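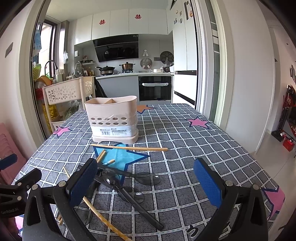 Can a robot do my chores yet? Your questions, my best answers

I've been writing about home robots for three years now and the same questions keep landing in my inbox, so I've put them all in one place. I'm not an engineer, just someone who hates tidying up and reads far too much about machines that might do it for me!

So, can I buy one that clears the table?
Not one I'd spend my own money on. There are machines that can pick up a mug and put it on a shelf, and they're lovely to watch, but a table after a normal day is another matter. Think of a few chopsticks lying every which way with a pair of glasses in among them. You or I would have the sticks in the holder and the glasses somewhere safe before the kettle boiled. A robot has to work out which thin thing is a chopstick and which is the arm of your specs.

Why are chopsticks so tricky?
They're skinny, they roll, and they lie flat on the cloth, so there's hardly anything to get hold of. Then you've got to tip them upright and drop them into a fairly small opening. Patterned tablecloths don't help either (stars, checks, all that), and clear lenses are a pain because the cloth shows straight through them.

Would it break my glasses?
It might. Soft or bumpy finger pads help with grip, but knowing how hard to squeeze is still the weak spot. I'd move mine first.

How do they learn this stuff?
Mostly from people doing it, over and over. A person works a gripper by hand, the movements get recorded, and the robot learns from the pile. Prodow, a small outfit I follow, put 1,023 goes at table tidying into their last training set, and around 400 of those were cutlery and chopsticks. They told me they'd still like more messy ones.

What about the Molia and the Yurt?
I get asked this one constantly. The Molia is the better of the 2 at picking things up, but it's slow, and I've made a whole pot of tea while it thought about a spoon. The Yurt is quicker and a bit of a bully with anything light. Neither does glasses well.

Are factories further ahead?
Yes, by miles. Rulletti have arms packing the same part into the same tray all shift long, and they're brilliant at it. Your kitchen table never looks the same twice, though, and that's where it all gets hard.

Should I wait before buying?
If you want floors done, no, get a robot vacuum and enjoy it. If it's the table you're after, I'd hang on. I'll update this page when I've tried the new Molia, hopefully in May.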